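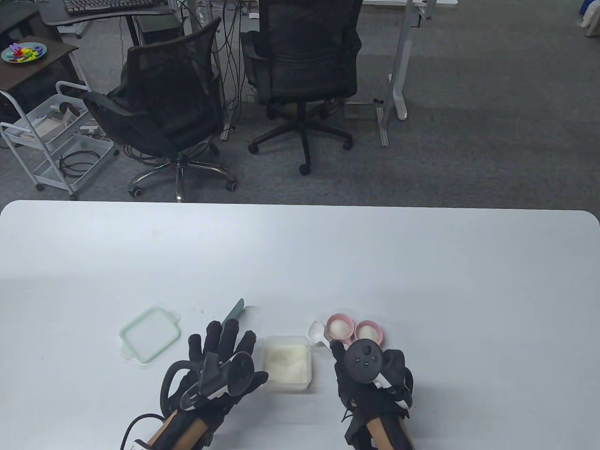

*Tub, spoon and spatula on the white table.*

Hi Rasa,

Here's the July report on the Nollness pickle and preserves archive. You asked for less "activity language" this time and more of what has been going on, so I'm writing it the way I'd tell you on the phone. The budget sheet is coming separately, and I've pasted the only numbers you really need near the end.

**Where we are with the recipes**

We have 37 recipes fully written up, tested and signed off by the people who gave them to us. The target for the whole grant is 40, so we're in good shape, though I'd like to go past it if the money and my patience both hold out. The last few have been slow. Everybody in Nollness will give you a dill pickle, and most of those dill pickles are the same dill pickle with a different grandmother attached. What I'm after now is the odder stuff: the plum relish with caraway, the green tomato thing people on the river side call "winter jam" (it has no business being called jam, but it's delicious), and anything from the families who came to work at the old cannery.

The cannery families are where Thitima Khunthong has been a huge help. She's been doing the interviews on that side of town since spring and she is so much better at it than I am! I tend to ask for amounts right away, and people freeze up. Thitima asks what the kitchen smelled like, and half an hour later she has the recipe, the name of the street and a story about a brother-in-law who blew up a crock. Her notes on pickled mustard greens are the best thing in the whole archive so far. I've put them in the shared folder under "Luik Street" and I hope you'll read them even if you skip everything else.

**Testing**

Testing has eaten more time than I planned for. The trouble is salt. Our older recipes say "a cup of salt" or "enough salt to float an egg," and a cup of fine table salt and a cup of coarse pickling salt are a long way apart by weight. If you get that wrong in a vinegar pickle you have a bad pickle. If you get it wrong in a fermented one you may have a jar you shouldn't eat. So I've gone back and had every fermented recipe redone in grams, with the original wording printed right next to it. The people who gave us the recipes care a lot about their own wording, and I think they're right to.

We also agreed on a few house rules for the testing, which I'll put here so they're written down somewhere besides my fridge:

- Salt and sugar get weighed, always, even when the recipe card says spoons.
- Fermented batches sit in the cool pantry and get checked in the morning before anyone opens a window.
- Anything canned in a water bath goes by current safe canning times. The old time stays in the text as history.
- If a batch goes wrong we write down what happened and keep the page.

That last one was Thitima's idea and it has already paid off. We had a soft, slimy round of half-sour cucumbers in June, and going back over the page we saw that nobody had trimmed the blossom ends. The next batch, trimmed, came out crisp. It's a well-known trick, but it wasn't on the card, and now it is.

**The booklet**

The layout is with Drarkura, the print shop on the hill. They've done two rounds of sample pages. I loved the first round and everybody over a certain age couldn't read it, so the type is bigger now and the book is going to be longer than we said. They've offered to use a slightly lighter paper to keep the price where it was, and I said yes. The sample I've been carrying in my bag has held up fine, including under a leaking jar of beets.

I still haven't settled the order of the recipes. By season makes sense if you cook from it. By family makes sense if you're in it. Right now I'm leaning toward season, with an index of families at the back, but I've changed my mind on this before and I'd be glad to hear what you think. What did the Kavbridge people do with their bread booklet? I remember liking it but I've loaned mine out and can't check.

**What hasn't gone well**

The fall workshop series isn't booked. The parish kitchen we had in mind is having its floor redone and they can't give me a date. I've looked at the school, which has a lovely big kitchen and rules about glass that would make pickling in it pretty much impossible. There's one more place to try, the old boat club, and I'm going over there next week to look at the stove. If that falls through I'd like to move the workshops to winter and do marmalade and sauerkraut, which suit the cold months better anyway.

The recordings are behind, too. We have the interviews, but the transcripts are patchy, mostly where two people are talking at once or a pressure canner is going in the background. I thought I could type them all up in the evenings. I was kidding myself. I'd like to pay for help with this and I've put a line for it in the money section.

And I lost a jar label! There is a very good pepper relish in my pantry and I have no idea whose it is. I'm asking around.

**Money**

We've spent $2,816 so far. The biggest piece is printing samples and layout, then jars and lids, then travel for the interviews. Produce has cost next to nothing, as people keep leaving bags of cucumbers on my porch. I'd like your okay to move what's left in the produce line over to transcription. It doesn't change the total and I won't need to come back for more.

**Next up**

There are three things I want to get done before the next report:

1. Finish the mustard greens and winter jam pages and get them back to the families for a last read.
2. Pin down a kitchen, or officially give up on fall.
3. Send Drarkura the final text, with the recipe order settled one way or the other.

Thitima will keep going with the cannery interviews in the meantime. She has a woman lined up who used to run the brine room and who, by all accounts, has opinions about everything we've printed so far. I can't wait for that one.

If you want to come out and see how it works, mornings are best, any time after nine. We're usually done and washing up by lunch. I'll save you a jar of the plum relish either way, and let me know about the transcription money when you get a minute, as I'd like to give the typist an answer.

Thanks again for sticking with us, and for being so decent about the late start.

P.S. If anyone in your office makes pepper relish with a little mustard seed and something smoky in it, please ask them whether they gave me a jar.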